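Havside Kitchen Scale — Owner's Guide
Home | Set-Up | Weighing | Care | Parts
Last updated: May 26, 2018

Section 3. Setting the zero

The box says the scale is ready in seconds. Don't count on it. Do this once before you trust any number on the display.

1. Put the scale on a hard, level counter. A folded towel or a cutting board will throw it off.
2. Press ON and wait for the display to stop changing.
3. Press ZERO. If the display drifts, wait 14 seconds and press again.
4. Place your bowl on the plate, then press TARE.

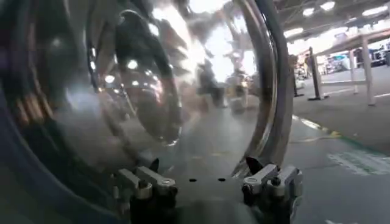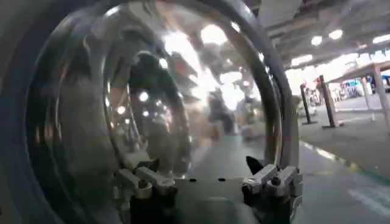 Tare only subtracts what was on the plate when you pressed the button. It has no idea what you add, spill or lean on it later. Swap bowls halfway through a recipe and you must start over, even if the two look the same size. Be extra careful with anything that curves outward and ends in a thick rim, as both of these do — a wide piece can hang over the display, and people then tilt it to read the number. Move the scale to the counter's edge and bend down instead.

CAUTION: The limit is 3372 grams, bowl included. Past that the display may still show a figure. Don't believe it.

NOTE: The "auto" setting is supposed to guess when you want a tare. We leave it off. To turn it off, hold TARE for 8 seconds.

5. Take everything off. The display should show a minus figure. Press ZERO to clear it.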